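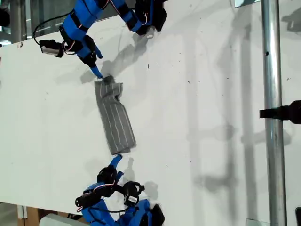
Dish towels and how I finally got on top of mine

I own too many dish towels, and for years they lived in one heap in the drawer under the kettle. Then my neighbor Jolien Bosman showed me how she rolls hers, and I've been doing it her way ever since!

Rolling

Lay the towel flat and fold the long sides in so they meet in the middle, then fold it in half again so you have a long strip. Roll from the short end, snug but not tight. If yours have stripes, fold along them and you'll get a straight roll without even trying. Stand the rolls on end in the drawer and you can grab one without wrecking the rest (I keep 12 in there and the overflow goes up on the pantry shelf).

Getting the smell out

A sour towel usually has old grease in it. I soak mine in hot water with two tablespoons of washing soda, leave them overnight, then wash as normal. Skip the fabric softener – it coats the cotton and then the towel just pushes water around the plate. My mother swore by it and her towels never dried a thing. 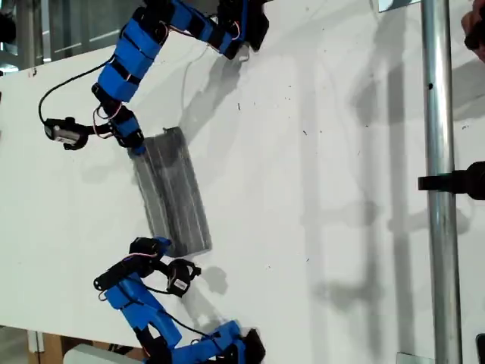 Stains

Tomato and curry want cold water first, then dish soap rubbed in with your thumb. Tea I just live with. If it's a sunny August afternoon, hang the towel outside damp and the yellow will fade quite a bit on its own.

When to give up

Once a towel has holes I cut it in quarters for rags and hem nothing. They go under the sink for oily pans, muddy shoes and the bottom of the fridge – and then straight in the trash with no guilt at all.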